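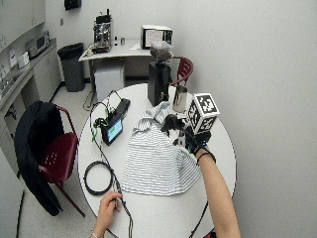
Why show a robot a task by hand when you could program it?

Writing a program for a household task means describing every case in advance, and for soft or irregular things such as clothes that takes far longer than doing the task. A person who already knows how to fold a shirt can supply the same information by folding it while the movements are recorded.

Handout 3: Recording demonstrations

This handout goes with the third lecture and the first two lab sessions. It assumes you have read the earlier handout on coordinate frames. The short exercise at the end is due before the second lab.

1. Three ways of showing

Kinaesthetic teaching. The teacher takes hold of the arm and moves it through the task while the joints are left free. The joint angles are recorded directly, so nothing has to be converted afterwards. The drawbacks are that the teacher's own body gets in the way of the cameras and that a heavy arm makes people move slowly and stiffly. It suits short tasks with one arm, and is awkward with two.

Teleoperation. The teacher moves a controller, a leader arm or a glove, and the robot follows. The recording contains only what the robot did, through the robot's own cameras. The teacher feels little or nothing of the contact, and most beginners press too hard. Delay matters a good deal here. On the lab system you will notice it above 100 milliseconds, and people start to move in small steps and wait for the arm to catch up.

Demonstration without the robot. The teacher does the job with a sensor glove or with a hand-held gripper, and the data is converted to robot movements later. It is quick and can be done in an ordinary room on an ordinary table. The price is paid at the conversion stage, where some hand movements turn out to have no equivalent on the arm – rolling a seam between finger and thumb is the usual one.

The Dalletti arms in the lab can be used for the first two. The third needs no arm at all until you come to test what has been learned.

2. Tracking the hand

To convert a demonstration you need to know where the hand was and how the fingers were bent. These are separate measurements and usually come from separate sensors.

Finger bend comes from the glove. Hand position can come from outside cameras looking at printed square markers. One flat marker is lost as soon as the hand turns over, so markers are often put on the faces of a cube. With a cube, a fixed camera will usually see at least one face, and when it sees two the estimate of the angle is much steadier.

Position can also be estimated from a camera carried on the tool itself, by following features in the room as the tool moves. Plain white walls give it little to follow. A wide fisheye lens helps, as it takes in more of the room, but straight lines come out curved and the lens has to be calibrated before anything is measured from it.

The two kinds of view do different jobs in training as well. A fixed view shows the layout of the table. A view from the tool shows the last few centimetres before contact, which is where most grasps fail.

3. Before you record

Work through these in order. Two people per group: one teaches, one looks after the recorder.

a) Put the objects for the task on the table and agree on the start state. Write it down in words ("shirt in a heap, collar away from the teacher").

b) Put on the glove and fasten the wrist strap. It should not slide when you shake your hand.

c) Sort out the cables. Leave enough slack for a full reach across the table, and keep the slack away from the objects. Most of the ruined recordings last January came from a cable dragging something. 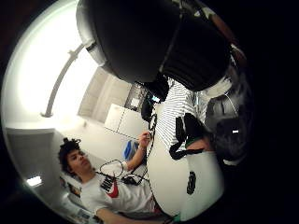

d) Start the recorder and check that every stream is running. In Firnutix the stream list turns from grey to black when data is arriving. A black line only tells you that data is arriving. Open each camera view and look at it.

e) Hold your hand flat, then make a fist, then hold it flat again. This gives the finger calibration. Repeat it whenever the glove has been taken off.

f) Tap the table once. The tap shows up in the glove signal and in the video, and you will use it to line up the clocks.

4. During the recording

Do the task at a normal speed. Very slow demonstrations produce a very slow robot, and they also contain long stretches where nothing changes, which the learner tends to copy as pauses.

Keep your grasps simple. The gripper on the Dalletti has two fingers, so a hold that depends on the little finger cannot be carried over. If the task can be done with thumb and two fingers, do it that way throughout.

Look at how the hand covers the object. From a fixed camera at the side, a grasp from above leaves the lower part of the object in view, and the software can go on tracking it. A grasp from the near side may hide it altogether.

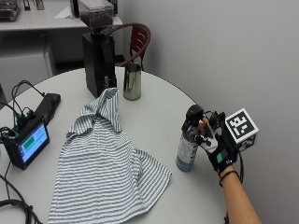

Move the hand well clear after letting go, and wait a second before the next action. The release is hard to find in the data if the fingers open and the hand leaves at the same moment.

Vary the start. If every recording begins with the objects in the same places, the learner can do well by ignoring the camera and replaying one path. Shift things by a hand's width between takes and turn them a little. Leave a few unrelated objects on the table in some takes and move those too.

Mistakes should be kept if you recovered from them. A dropped sleeve that is picked up again is useful, as the robot will drop sleeves. Throw away takes where you stopped, spoke to your partner or started again from the beginning – mark these in the log with an X.

5. How many

For the lab task each group records 25 takes. Last year's groups were left with 19 usable ones after checking, and this was enough for the simple pick-and-place part, though not for folding. The Bălan set, which you will be given in week five, is larger and has already been cleaned. Don't mix it with your own takes until you have trained on each separately.

6. After recording

Line up the streams using the tap. Play the first and last take of the session side by side and check that the markers are still being found. Then copy everything to the Gekum drive, one folder per take, with the log sheet in the top folder. Don't rename the files.

Exercise

Choose a task you do at home with both hands. Write half a page on which of the three methods in section 1 you would use to record it, where you would put one fixed camera, and which part of the movement a two-fingered gripper could not copy. A rough sketch of the table is welcome.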